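Virkau adhesive marble film, two months in

I covered our old kitchen table with the Virkau film back in the fall and I'm still pleased with it every time I put a coffee down. The table came from my aunt's place in Zarkesholm, solid as a rock underneath, with a top that had been through three kids and a fondue phase. A new one that size was 552 dollars at Holden. The film was 59 for the long roll, and I had enough left over to do a shelf!

Putting it on took me and my neighbor Mizanur Khan most of an afternoon. Sand first, wipe down, let it dry overnight. Peel back a hand's width of the paper, stick that down, then keep pulling and smoothing toward yourself with the felt squeegee that comes in the tube (a good one, too — I've kept it for other jobs). It lifts and resticks nicely for the first few minutes, so a crooked start isn't a disaster. Corners are the hard part. Warm them with a hair dryer and fold them like you're wrapping a present.

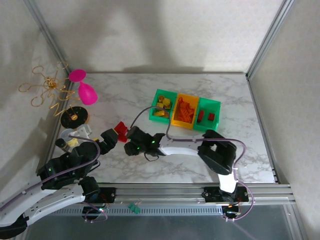
The pattern is the white with grey veins. I looked at the darker one as well and I'm glad I went light, it brightened up that end of the kitchen no end. The repeat is long enough that I have to hunt for it. The finish is more satin than gloss, so fingerprints don't bother me, and tomato sauce wipes right off. Turmeric left a yellow ghost that took two days and some baking soda paste to fade.

Heat is the one real limit. I set a casserole down on a thin towel and got a small bubble, which I pricked with a pin and pressed flat. Use a proper trivet. And don't cut on it, obviously, though I did once and the nick is hardly visible.

I also tried a sample of the Karunaratne film, which is thicker but fought me on every edge. The Virkau is so much easier to handle. I've already bought a second roll for the laundry room counter and plan to do that one in March.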